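Running the Microwave Station at an Open Day

These notes cover setup and operation of the single-arm kitchen station for visitors. They assume the arm is already mounted and homed. The first version was written for the July 24, 2022 open day at Stodlow and has been revised twice after demonstrations elsewhere.

Before the doors open

Clamp the base to the table and check the clamp by hand. Run the arm through its full reach at low speed with the microwave in place. Leave the microwave unplugged for the whole day; the demonstration needs the door, the plate and the toy food, and no power.

Mark the microwave position with tape under the rear feet. If the body shifts when the door is pulled, the taught waypoints are off and the right finger will meet the lower lip of the opening. Reset the body to the tape first, and re-teach only if the error remains.

Keep visitors 1000 mm from the edge of the table. At Geltavden we ran a rope line closer than this and had to stop twice for coats hanging over it.

Teaching the sequence

1. Home the arm. Confirm that the gripper is empty and fully open.
2. Press the door release by hand. Swing the door all the way to the left.
3. Jog to the approach point in front of the opening. Save it.
4. Jog to the grasp point over the food. Close the gripper to 70 mm, then step down until the pads touch. Save it.
5. Retract along the same line. Do not let the planner choose its own exit path, or it will clip the door latches.
6. Play back at quarter speed three times before raising it.

Soft food deforms under the pads, so the force limit matters more than the width. Dinesh Saha set ours at 2000 on the controller's raw scale. The units are undocumented in our build — treat the value as a starting point and work down.

Running it for a group

A full cycle with talking takes nearly 458 seconds. Start with the door shut and let someone from the group press the release while the arm is disabled. Enable the arm only when that person is back behind the line. Keep one hand on the stop button during playback.

If the grasp fails, stop, open the gripper, retract and repeat from step 3. Visitors generally ask better questions after a failed grasp.

Log each stop in the Preltarari sheet with the step number. Aleksandra Kurek collects the sheets in October.

The microwave at three points: door shut, door open with the burger on its plate, and gripper at the opening. 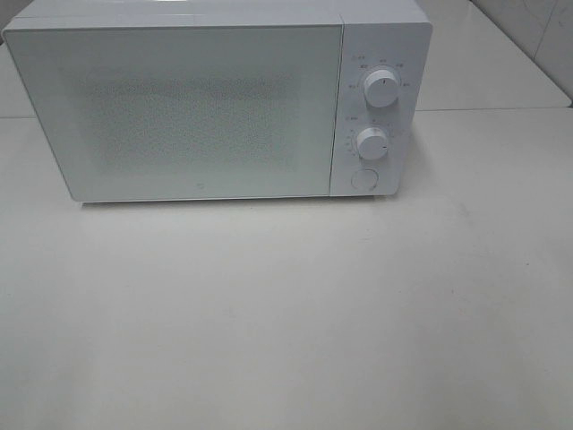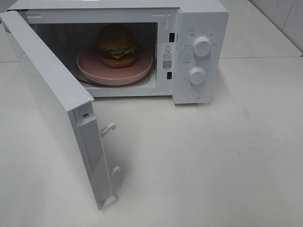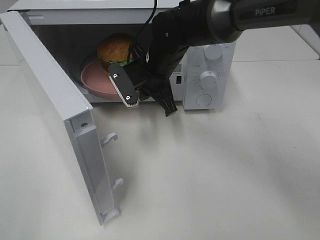
Humphreys Robotics Club — Demonstrations and Visits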